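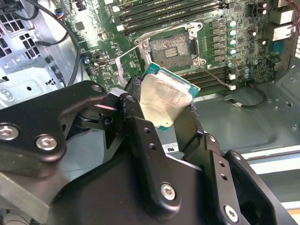
Most of my month went into the last few millimeters of one task: putting a desktop processor back into its socket with a two-finger gripper. I promised a write-up of the method, so this is the long version. The short version is that we stopped asking the policy for a position and started asking it for a yaw error and a contact state, and the results improved enough that I believe them.

The setup first. The arm works over a slotted aluminum table with the tower on its side and the board facing up. There are two views, one from a camera at the wrist and one from a fixed camera. Control runs through Foken, our in-house stack, which I will not defend here except to say that its logging is good. The learned part is a small visual policy we call Skavus. It runs only in the final approach. Everything before that is a scripted move to a hover pose above the socket.

The difficulty with LGA sockets is that the pins are in the board. They are fine, they bend under lateral load, and a bent one is hard to see from the wrist. A chip that arrives rotated by a small angle will rest on the socket wall, look almost seated, and scrape if you try to correct it while pressing. People solve this by lowering the chip loosely and letting it drop the last fraction. The gripper can do the same, but only if the rotation is already close.

Our first version predicted a full six-axis correction at every step. It did well in position and poorly in rotation, and the rotation errors got worse as the fingers closed in and covered the socket edges. Unai Zabala spent two evenings going through the failed runs and found that the network was keying on the heat spreader outline. That works with a clean chip. With old thermal paste smeared over the metal, the outline goes soft and the estimate wanders.

The revised method has these stages:

1. Hover. The scripted move ends above the socket and the fixed camera confirms that the load plate is clear. No learned output is used here.

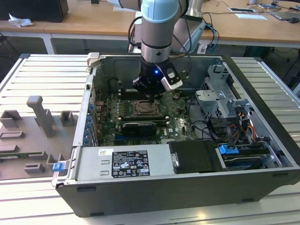

2. Yaw estimate. Skavus looks at a wrist crop that takes in the socket frame and the visible substrate edge of the chip. It returns a single angle and a confidence. Below the confidence threshold, the arm backs up and tries again from a slightly different height.

3. Guarded descent. The arm moves down under a force limit with yaw locked. If contact comes early, the move is aborted. There is no sliding and no wiggling.

4. Release. The fingers open by a fixed amount, wait, and open fully. The wait matters more than I expected, because one finger pad tends to stick and drag the chip toward it.

The part I would call the result is stage two. Cutting the output to one angle let us train on far less data, and it made the failures easy to read. When the angle is wrong, you can plot it. When a six-axis correction is wrong, you mostly argue about it.

Numbers. We ran 17 insertions with the revised method. Of those, 14 seated on the first descent. The other three aborted on early contact. All three were retried by hand and are counted as failures, since automatic retry was outside the protocol. I don't have an equally clean count for the old version. The hover pose changed halfway through those runs, and I would sooner leave the comparison out than print a bad one.

Two of the aborts had a low but passing confidence score, so the threshold is probably too generous. The third had a high score and a yaw error of 5 degrees, and I can't explain it yet. The crop looks ordinary. My current guess is that the retention bracket edge was taken for the substrate edge, as the two run nearly parallel at that angle.
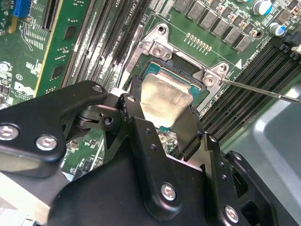
Ailsa Nisbet read a draft of this and objected to the guarded descent. Her view is that aborting on any early contact throws away information, and that a compliant search with a very low force limit would recover most of the failures without touching the pins. She also wanted to know why yaw has to be locked on the way down, when the wrist still has a usable view for the first part of the move.

The second point is fair and I have no good answer beyond caution. On the first, I disagree for now. A compliant search is fine for a peg in a hole, where the worst case is a scratched peg. With this socket the worst case is a dead board, and our force readings at the fingertips are too noisy at the low end for me to trust a limit that small. If Iraís Pacheco gets the new calibration working, I'll look at it again.

Lighting deserves a paragraph. The heat spreader is close to a mirror at some angles, and when it blows out to white, the area near it loses contrast as well. 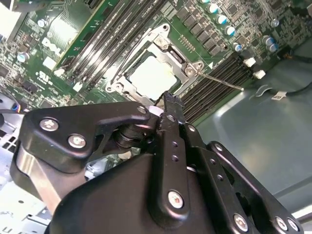
We handled it with exposure randomization during training, plus a fixed short exposure at run time. The short exposure alone accounted for most of the gain. I had put off trying it for weeks on the theory that the dark fingers would vanish into the shadows. They do get harder to pick out, but the policy has no use for them: finger pose comes from the encoders.

A few things that did not help. Adding the fixed camera as an input to stage two made the yaw estimate slightly worse. At that distance the chip covers too few pixels, and the arm blocks it for much of the descent. A larger backbone gave the same error and a slower loop. Predicting a distribution over angles looked better in plots, but changed no decision the controller made.

Known limits: one board model, one chip size, one gripper. The policy assumes the load plate is already open. It knows nothing about the triangle mark, so a chip presented a quarter turn off would get a confident and wrong answer. For now the pick stage has to guarantee the orientation.

Next on the list is the retry logic, followed by a tighter threshold and a rerun of the same protocol. Darren Marsden has asked for the crop parameters, and I'll post them with the config once I have removed the hard-coded paths.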